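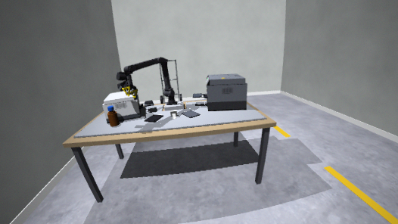
Edberg winery adds 13 rows of cold-hardy vines

Thu 16 April

Edberg, a hillside winery with its own cellar and tasting room, has planted 13 new rows of Solaris on the slope behind its press house. The variety ripens early and tolerates cold winters, and the estate plans to use it for a dry still white.

The vines were supplied by the Meijer nursery as grafted one-year plants. Spacing is 3 feet within the row. Trellis posts are steel, with a single fruiting wire and two pairs of catch wires. Drip lines will be connected in June, after the first shoot thinning.

No crop will be taken in the first two seasons. The first commercial lot, to be sold under the Nirko label, is limited to 500 cases. Fermentation will be in stainless steel at low temperature, with no oak contact and no malolactic conversion.

The older Ako block, planted on heavier soil at the foot of the hill, is not affected. It holds 199 vines and will continue to supply the estate's sparkling base wine. Pruning there is complete, and bud break has started on the lower rows.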